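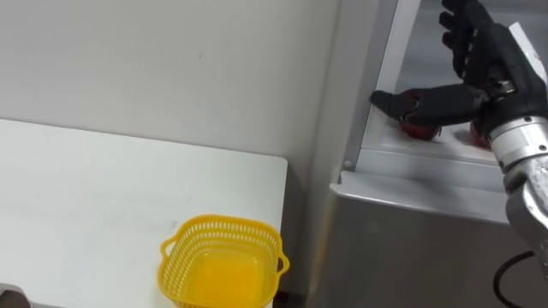
机器人头部视角:黑色多指手伸向冰箱上层隔板处的苹果,左下为黄色塑料筐。

阅读时间:约8分钟

Grasex是一种面向人形机器人的全身取放方法,主要处理“从柜体类容器中取出物体、转移到旁边台面”这一类任务。由Plakent实验室提出,代码内部代号Lewis(早期文档里两个名字混用,现在Lewis一般只指其中的动作生成模块)。方法的特点是手、臂、腰、腿放在同一个策略里输出,不再把行走站立和上肢操作拆成两套控制器。

本条目介绍方法构成、冰箱取苹果任务、实验结果及已知局限。硬件参数不展开。

一、背景

柜内抓取是服务机器人的老问题。难点不在物体本身,苹果这类近似球形的东西单独放桌上很好抓。放进冰箱就不一样:隔板限制手腕下方空间,立柱限制侧向进入,金属面反光,深度图经常缺一块。手一伸进去,头部相机的视线又被手自己挡住。

早先的常见做法是分段:先检测,再算抓取位姿,再规划手臂轨迹,下肢锁死。优点是好调试。缺点也明显,手臂接近伸直时够不到里侧,腰不参与就只能让底座重新站位,每次重新站位误差又要重来一遍。

另一路是端到端模仿学习,用遥操作示范直接训练。Grasex属于这一路,但在下肢部分保留了一个低层平衡器,所以严格讲是混合式。

二、方法

1. 输入

头部相机图像,加关节角、关节速度、手指电流估计。不使用物体检测框,也不使用深度。实验室外侧另有固定相机,只用于评测复核,不进策略。

2. 动作生成模块(Lewis)

条件扩散结构,每次预测一段动作,长度32步,执行前半段后重新预测。相邻两段之间做加权平滑,否则手指会在接触前抖。平滑窗口不宜太长,太长了松手会慢半拍,苹果容易碰到筐沿。

输出包含手臂和手指的目标位置,以及躯干的目标高度和倾角。腿部关节不直接输出。

3. 低层平衡器

接收躯干目标,解出腿部力矩。训练在仿真里完成,随机化项包括地面摩擦、手上负载、线缆拖拽力。最后一项是后来加的,样机带线工作,不加的话抬臂时重心估计会偏。 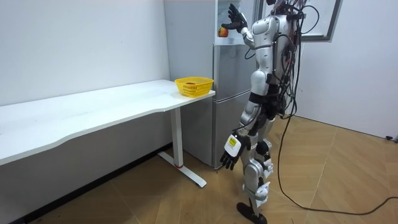 抬臂阶段对平衡器的要求最高。单侧手臂前伸到上层,另一侧手臂自然下垂,等于没有配重,重心前移基本全靠屈膝和髋部后移来补。早期版本在这里容易出现脚跟发飘,调了躯干倾角的上限之后好转。倾角上限不能再压,再压手就进不到隔板里侧。

4. 遮挡处理

训练时按一定概率把图像中手部附近的区域随机涂掉,迫使策略依赖之前几帧的记忆和关节信息。这一步叫“手影掩蔽”,名字是组内叫法,沿用下来了。去掉之后的影响见第四节。

三、任务设置

标准任务称为Prellow任务,流程如下:

机器人面向冰箱站立,上层敞开,苹果放在上层。桌子在冰箱旁边,桌面靠冰箱一端放一只黄色塑料筐。要求单手取出苹果,转移到筐上方,松手。苹果落入筐内且机器人未失稳,记为成功。碰到立柱但未卡住,不算失败,单独记一笔。

站位允许小范围偏移。苹果在隔板上的摆法每轮重新给定,包括靠前、靠里、两只相邻三种。相邻摆法最难,拇指进入时常常把旁边那只推开。

示范数据共454条,遥操作采集,3月完成。其中一部分示范含有失误后的补救动作,没有删掉。对照实验表明保留补救段对最终成功率有帮助,原因尚无定论,一种看法是扩大了状态覆盖,也有看法认为只是数据量多了。

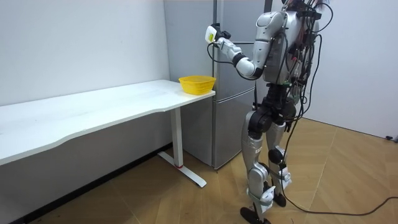
外侧固定相机视角。机器人抬臂,手部位于桌上塑料筐的后上方。

放置动作比想像中麻烦。筐靠近桌沿,手从柜体一侧横移过来,要绕开冰箱边框,前臂又不能压得太低。Grasex没有为此单独写避障,全部由示范隐含给出,因此筐的位置一旦换到桌子远端,表现下降很快。这点后面局限里还会提到。

四、结果

评测共80轮,三种摆法混合,顺序打乱。成功率近九成。失败主要集中在相邻摆法,其次是靠里摆法。靠前摆法的失败多出在放置环节,抓取本身没什么问题。

消融部分,简列:

去掉手影掩蔽:靠里摆法退化最明显,典型表现是手停在苹果前面不合拢,或者合拢过早。

去掉躯干输出、仅用手臂:靠前摆法仍能做,靠里基本够不着。

去掉补救示范:首次抓取的成功率变化不大,但首次失手后很少能再抓起来。

示范减半:动作整体变慢,犹豫增多,放置偏差变大。

动作段长度也试过别的取值。偏短时反应快但轨迹碎,偏长时轨迹顺但来不及修正。现用长度是折中。

推理在外接工作站完成,通过有线传输下发。单段预测延迟满足控制周期,未做量化压缩。
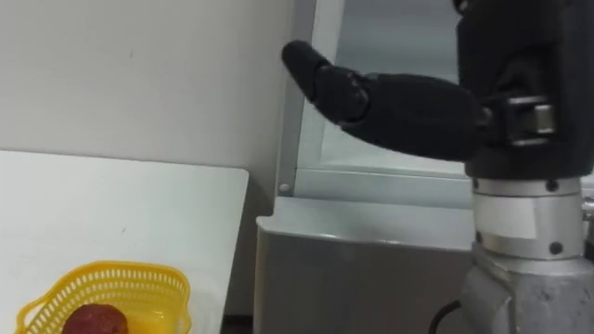

头部视角,筐内有一只深红色果实,黑色手指悬于工作区上方。

五、失败类型

组内把失败归为四类,记录表里用简写:

推移。手指先碰到苹果侧面,苹果滚开,之后追着抓。有时能追上,有时苹果滚到立柱后面就没办法了。

空合。手指闭合时苹果不在指间,电流估计没有异常,策略误认为已抓住,继续往外撤。这类最难自动判别,后来在手指电流上加了一个简单阈值,触发后重新预测。

磕沿。松手偏早或偏晚,苹果磕到筐沿弹出。

失稳。抬臂或撤臂时躯干晃动超限,保护停机。评测期间很少见,调试阶段较多。

六、局限

对布局敏感。示范全部在同一房间采集,冰箱、桌子的相对位置基本固定。换一台冰箱后未重新训练,试了17轮,结果不稳定,没有计入正式统计。

不会开门。任务从上层已敞开的状态开始,开门动作属于另一个项目,目前没有合并。

物体种类少。苹果之外只做过零散尝试,扁平盒装物品基本抓不了,手指姿态先验偏向包络抓取。

只用单手。双手配合,例如一手扶筐一手放,框架上支持,但没有示范数据。

线缆。供电和通信都走线,机器人活动范围受限,转身角度大了线会绕腿,需要有人在旁理线。无线化改造在计划里,时间未定。

七、与相近方法的区别

和分段式抓取规划相比,Grasex不需要物体模型,也不需要标定柜体,代价是可解释性差,出错后很难说清是哪一步的问题。

和纯端到端全身模仿相比,多了一层平衡器,示范数量需求小得多,但躯干动作受接口限制,蹲得很低或者大幅侧倾的动作做不出来。

和固定底座双臂平台相比,抓取精度上并不占优,同样的苹果,固定平台更稳。人形平台的好处是可以借躯干扩大可达范围,对上层隔板这种高度比较合适。

八、版本与命名

早期版本叫Lewis,仅含上肢。加入躯干输出后改名Grasex,Lewis保留为模块名。Prellow原本是任务脚本的文件夹名,后来成了任务的正式名称,和方法本身没有关系,引用时经常被写混,需注意区分。

后续版本计划加入语言指令和多层隔板选择,接口已预留,尚未训练。评测脚本和失败纪录表随代码一起提供,示范数据需另行申请。

本条目最后修订:2025年5月19日,星期一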